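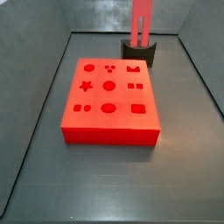
Bloque rojo de encajes, huecos vacíos. Soporte negro detrás.

Fathima Barua
Hilo sobre cómo estamos enseñando inserciones por teleoperación en Skundham. Va de procedimiento y de criterios de descarte. Los resultados del entrenamiento los dejo para otro hilo.

2/ La tarea es meter cada pieza en su hueco. Tres por tres grupos, varios con formas parecidas: dos cuadrados pequeños juntos a un lado, un cuadrado redondeado junto a un círculo al otro. Para una persona es trivial. Para una política que solo ve píxeles, esas parejas son donde más duda.

3/ Primer intento, en junio: guiado a mano, con el brazo en compensación de gravedad. Descartado. Al empujar con la mano cerca de la muñeca se falsea la lectura de fuerza justo en el contacto, el único tramo que nos interesaba medir.

4/ Ahora: mando maestro (lo llamamos Vevness) y retorno de fuerza escalado. El operador nota el borde del hueco, con retardo pero lo nota. Sin retorno, la gente aprieta de más y graba demostraciones malas muy convincentes.
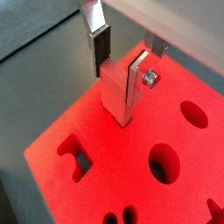
Fathima Barua
5/ Vista de muñeca durante una demostración. El bloque metálico está metido en parte en su ranura rectangular, con los dos dedos de la pinza todavía sujetándolo. Ese intervalo, entre el primer contacto y la apertura de la pinza, es el que etiquetamos aparte.

6/ Regla para el operador: no corregir girando la pieza contra el borde. Si no entra, subir, recolocar en el aire y bajar otra vez. La corrección en el aire se aprende bien. El forcejeo también se aprende, por desgracia.

7/ Números: 1,934 demostraciones grabadas, 272 descartadas. Motivo más frecuente: pausas largas del operador antes de bajar. El modelo las copia y se queda quieto encima del hueco.

8/ De las descartadas, 69 se podían haber salvado recortando la pausa. No lo hicimos. El recorte deja un salto de velocidad en la trayectoria y preferimos repetir la toma.

9/ Dos cámaras: una fija y la de muñeca. La fija sirve para elegir el hueco; la de muñeca, para los últimos milímetros. Cuando los dedos tapan el borde, manda la fuerza.

10/ Me preguntan por el relevo de operadores. Son ocho y cada uno tiene su manía al bajar. Mezclamos turnos a propósito. Con un solo operador la pérdida baja antes, pero la política se rompe en cuanto la pieza llega algo inclinada.

11/ El formato de registro es el de Skurnutura, sin cambios salvo un campo para el instante de contacto. Se marca a mano. Probamos a detectarlo por umbral de fuerza y fallaba con las bajadas lentas.

12/ Pendiente: repetir la serie con la base girada y comparar con lo que hizo Hepburn en su banco. Si alguien tiene datos de inserción con retorno de fuerza a distintas escalas, me interesa verlos.

2021-10-03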